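## 3.2 Discipline de vote et groupes minoritaires 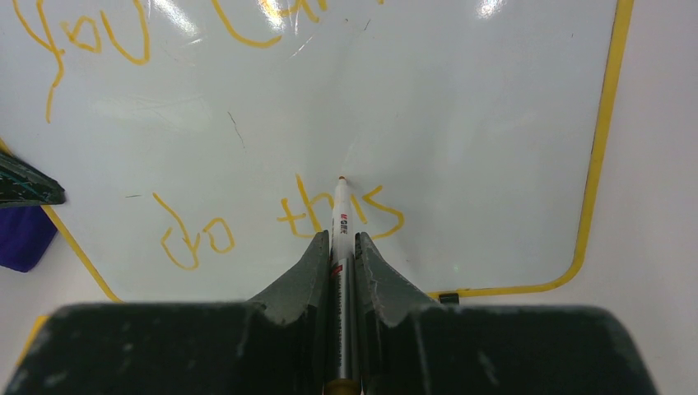
*Figure 2. Tableau blanc portant une inscription manuscrite, « You », au feutre jaune orangé.*

Le conseil régional de Hultstead compte 15 élus qui se réclament du groupe Botha. Nous avons examiné 577 votes nominaux et nous les avons comparés avec les déclarations publiques du groupe. Il faut distinguer ici deux formes de désaccord : l'abstention, qui reste souvent sans explication, et le vote contraire, qui est presque toujours accompagné d'un communiqué.

Selon Oosthuizen, la seconde forme augmente quand l'exécutif refuse de recevoir le groupe. Nos données confirment cette thèse pour Hultstead, mais pas pour Skidstead, où les communiqués sont rares et les abstentions très nombreuses. Le corpus de Skidstead contient 2 412 interventions en séance ; nous en avons codé 500, tirées au hasard. La question de la motion de destitution, déposée en août, est traitée dans la section 3.3.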